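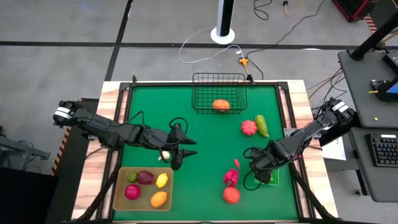 *Bitter gourd, lying beside a pink-red fruit, with the wire basket to its left*

# Bitter gourd and eggs, the way I make it

Updated 19th June

I used to hate bitter gourd. My neighbor Ngozi Bako kept handing me one over the fence every September and I kept saying thank you and then hiding it in the fridge until it went yellow. Then she cooked it for me with eggs and a lot of black pepper, and now I buy my own (the market in Prernby has them for most of the summer, usually next to the okra).

You need one medium gourd, three eggs, two cloves of garlic, a small onion, salt, oil and a pinch of sugar. Go for a firm green one. If it's turning yellow it'll be soft and the seeds will be red, and it won't hold up in the pan.

## Getting the bitterness down

Cut off both ends, split the gourd lengthwise and scrape out the seeds and the white fluffy stuff with a teaspoon. Scrape hard! Then slice it into thin half-moons. I go for something like the thickness of a coin. Thick pieces stay crunchy in the middle and they taste much stronger.

Toss the slices with a good teaspoon of salt and leave them in a colander over the sink for half an hour. Go fold some laundry. When you come back, squeeze them by the handful, rinse, and squeeze again. 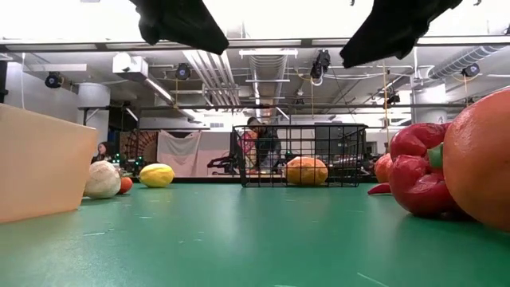
If you're still nervous, drop the rinsed slices into boiling water for one minute and drain them well. I skip this now, but I did it every time for my first year and I'd do it again for guests.

## Cooking

1. Beat the eggs with a little pepper and no salt. The gourd is salty enough.
2. Heat two tablespoons of oil and soften the onion. Add the garlic for the last few seconds.
3. Turn the heat up, add the gourd and the sugar, and stir for 6 minutes, until the edges start to brown.
4. Pour in the eggs and let them sit until the bottom sets, then fold everything over gently.
5. Take it off while the eggs are still a bit shiny.
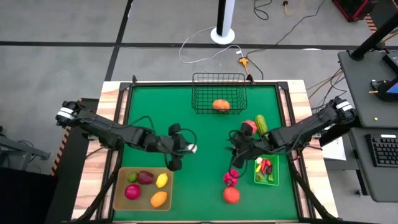
*Photo: Senan Fahy*

I eat this with plain rice, and sometimes a spoonful of chili oil. It'll also take 100 grams of ground pork, browned before the onion goes in. Leftovers are good cold in a sandwich the next day, though my kids disagree loudly.

The pumpkin version is on its own page, because it needs a lid and a lower heat.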